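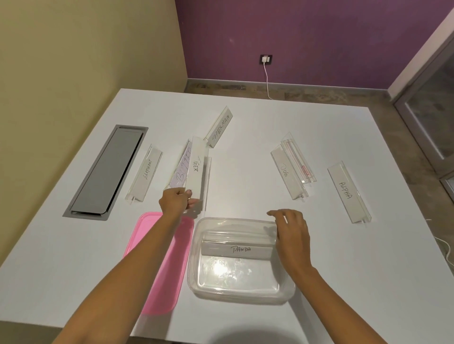

Page 2 of 18

Storing acrylic name plate holders - what box do you use?

holdfast_mo
Hi everyone, long post, so get yourself a coffee. I run the team quiz nights at the Nerkham hall and we've gone over to code names on the tables instead of numbers. TIGER, PANDA, DOG, ALPHA and so on, written in marker on paper cards and slipped into those long clear acrylic stands. People love them! A table will argue for ten minutes over who gets SUPERMAN, and I've had grown adults sulk about ELEPHANT.

My trouble is putting them away. I've been using a clear food container with a pink lid, and it's a nice tough little thing, but the holders are an awkward shape and I never seem to lay them in the same way twice. Do you stack them flat, or stand them in a row like file cards? And do you leave the cards in?

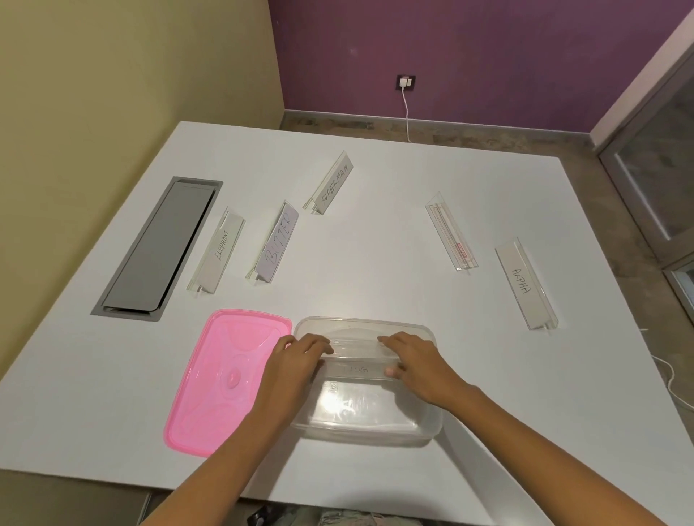
Container, lid and a few of the name holders

Ashley Whitlock
Oh, I feel this one. I do the place names for a craft fair every November and I've got a whole closet shelf of these stands. Cards in, always. I took mine out one year to keep them from curling and spent the next morning matching cards to holders with a cup of cold tea beside me.

As for the way they go in, I lay mine down flat, all facing the same direction, with the writing toward the long side of the box. Then you can read the names through the plastic and you don't have to dig. I do wrap a dish towel around the top layer - acrylic scratches if you so much as look at it.

stallia_fan
I'm going to disagree with Ashley, sorry! Flat is fine for a handful, but once you have more than that the bottom ones take all the weight. Rows are better. I'd also skip the food container and get a Stallia file box, the long one. Mine has had the same stands in it through 259 events (yes, I keep a notebook) and there isn't a crack in any of them.
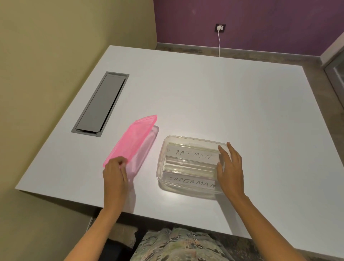 Eckhard Petersen
A file box is overkill for a quiz night. They're far too tall for a shallow stand, and everything falls over as soon as you pick the thing up. A low box with a lid that fits is all you need, and you can carry it under one arm with the answer sheets on top.

stallia_fan
Eckhard, mine don't fall over, I pack the gap with a folded towel. But I'll grant you the carrying part, it's a big old lump of a box.

holdfast_mo
Thank you all, this is so helpful. I think I'll stay with the food container and try Ashley's way first, flat and all facing one direction. Does anyone know if the Wirix holders nest? I was looking at the Ostermann ones too, but the shipping made my eyes water.
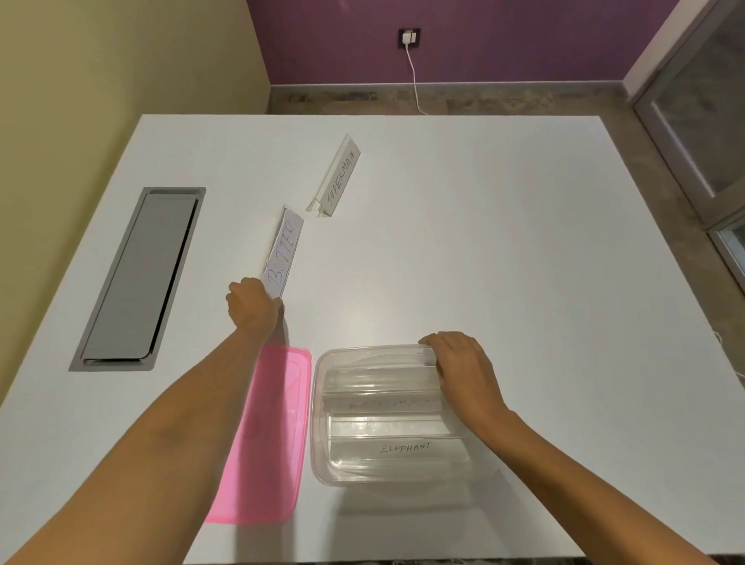

BATMAN and ELEPHANT in the box, hand on BUTTER

Ashley Whitlock
The Wirix ones nest if you turn every second one over, though they get a bit clingy. Put a slip of tissue between them and they come apart fine. And please tell us how the quiz goes, I want to know who ends up at the BUTTER table.

Thread views: 1,870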